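Open afternoon at Ollport — notes
December, written up the same evening, tea going cold

Kolář asked for a page in the shared book from whoever went, so I'm putting down what I can while it's fresh. Gráinne Hayes and I took the early train and got to the Ollport building at 13:30, which left just enough time for a sandwich before they let us in. Well worth the trip. I came home with four pages of scribble and a list of things I want to try on our own bench.

First half was talks. The Atora people went over how they gather demonstrations by hand, with no robot arm in the loop at all, and then train from those. They showed curves for a folding task and a loading task. The loading one had 738 demonstrations behind it after weeding, out of 1000 collected, and the bit I liked best was how frank they were about the weeding. Most of what they threw away went because the markers dropped out of view for too long at the moment of grasp. We have exactly the same trouble! Gráinne asked whether they try to patch those over from the wrist view and the answer was that they did for a while, then stopped, as the patched ones made the policy hesitate. Note to self: check how many of ours are patched. I suspect a lot.

Coste had a short slot on calibration between sessions. They redo the head camera every time a new person puts it on, and it takes them under five minutes with a printed board. We do it once in the morning and hope. I've asked for their board layout and they said yes straight away.

Then on to the floor, and this was the good part — one gripper in each hand, camera on the head, a flatbed trolley to work at and red tape on the floor. I got as close as was polite.
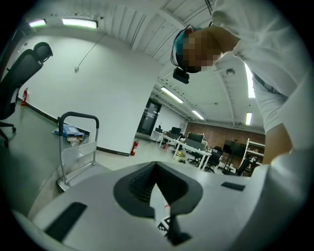
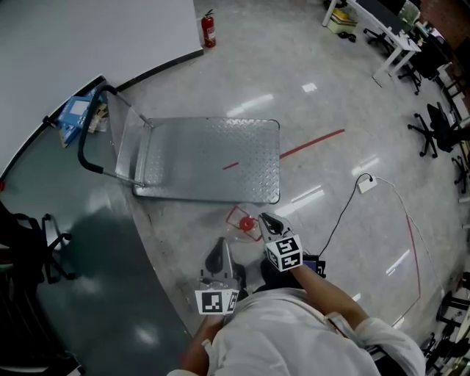
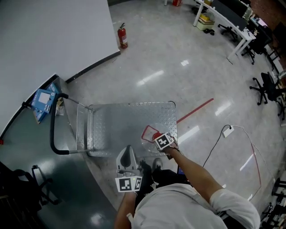
Demo floor, Ollport. Hand-held grippers in all three; the red tape shows in the second and third.

Things I wrote down standing there:

The red tape is so simple and I'm cross we haven't done it. Ours is all pencil crosses on the bench, which vanish under the lamps and have to be redrawn after every wipe-down. Buy tape. Two colours if the shop has it.

Clear plastic objects. I asked about these, as our depth goes to pieces on anything see-through. Their answer was that they don't lean on depth for it and let the colour pictures do the work. Gráinne is doubtful. I'd like us to record a small set, say 30 tries with a clear object and the same with a solid one of similar size, and just look.

Shiny surfaces. Diamond plate under the gripper throws light back everywhere, and the floor there is polished as well. They leave the lights alone and want the glare in the data. I can see the sense in that. Our matt black cloth may be making life too easy.

Where you look matters. The person teaching has to keep their own eyes, and so the head camera, on both hands for the whole movement. I hadn't thought how tiring that would be on the neck. They swap people over every half hour and log who is wearing the rig. We don't log it. We should.

Gráinne had a go with a loaner pair afterwards and was much better at it than me. I kept squeezing before I'd arrived. She says it's like using long tongs at a barbecue and you have to stop thinking about your fingers. The trigger spring is softer than on our Kokgate pair and I preferred it. The Ollport ones weigh roughly 410 grams each, by their kitchen scales, and I'd have guessed less with one in my hand, so the balance must be good. Ours feel nose-heavy next to them.

Questions I didn't get to ask:
How do they line up the clocks on the two hands and the head?
Do they keep a failed grasp if the person recovers and finishes?
What do they do with left-handers?

Gráinne has an address for the person who gave the loading talk and will send these on, plus Kolář's one about drift over long takes.

To do, me: tape, neck breaks on the rota, count the patched demos. To do, Gráinne: email, calibration board once Coste send it. Spring for the Kokgate triggers — ask Kolář whether there are softer ones in the drawer before ordering any.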